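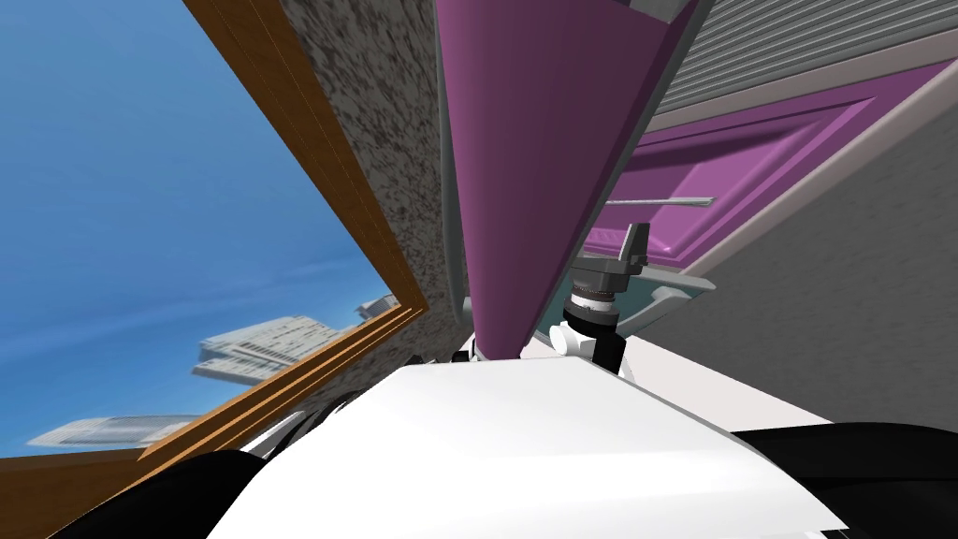
Temps de lecture : 2 min

Carnet de voyage de 70 pages, vous reliez comment ?

skunenia_b
Bonsoir tout le monde ! Je rentre de trois semaines de vélo en Skunenia et j'ai enfin mis mes notes au propre – 2949 mots sans les légendes, je ne pensais pas être si bavarde. Je voudrais en faire un vrai petit livre, cousu main, pour mes parents. Couture japonaise ou cahiers classiques ?

papierfou
Japonaise, sans hésiter ! Quatre trous, du fil de lin et c'est plié en une soirée. J'en ai fait un en octobre, il tient toujours.

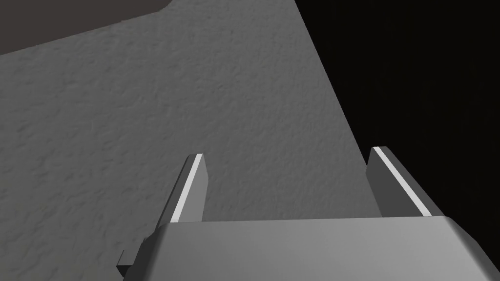

Club Reliure et Carnets de Cunham

Nneka Garba
Pas d'accord du tout, désolée papierfou ;) La japonaise ne s'ouvre jamais à plat et avec 70 pages tu vas perdre toute la marge intérieure. Fais des cahiers et une couture copte. C'est plus long, mais on lit le livre sans se battre avec.

papierfou
Il suffit de prévoir une marge plus large... Et pour un premier livre, la copte, c'est un coup à tout abandonner au troisième cahier.
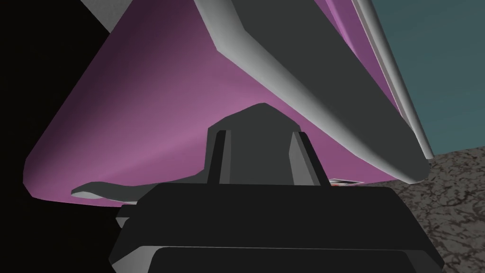
Re : et le papier alors ?

skunenia_b
Bon, vous m'avez perdue, mais je penche pour la copte. J'ai du Fleteo ivoire à la maison, un peu épais. Ça passe ?

Tín Tăng
Ça passe si tu fais des cahiers fins. Avec ce papier, je ne mets jamais plus de trois feuilles pliées, sinon le bord part en escalier et il faut rogner. Regarde surtout le sens des fibres avant de plier, j'ai raté un album entier comme ça – j'avais cousu jusqu'à 11 cahiers avant de m'en rendre compte !

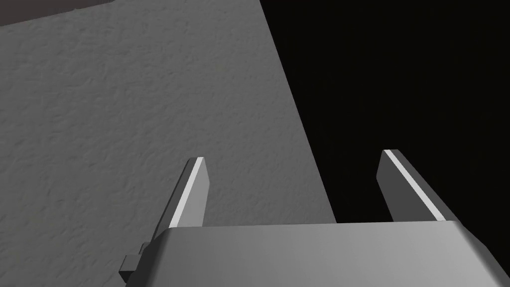
Et cire ton fil, même s'il est vendu ciré. Celui d'Idahosa peluche un peu quand on tire dessus.

papierfou
Pour le fil, on est d'accord. Pour le reste, je maintiens ma japonaise !

skunenia_b
Merci à tous ! Je fais un essai ce week-end avec deux cahiers de brouillon et je reviens râler ici si ça s'emmêle.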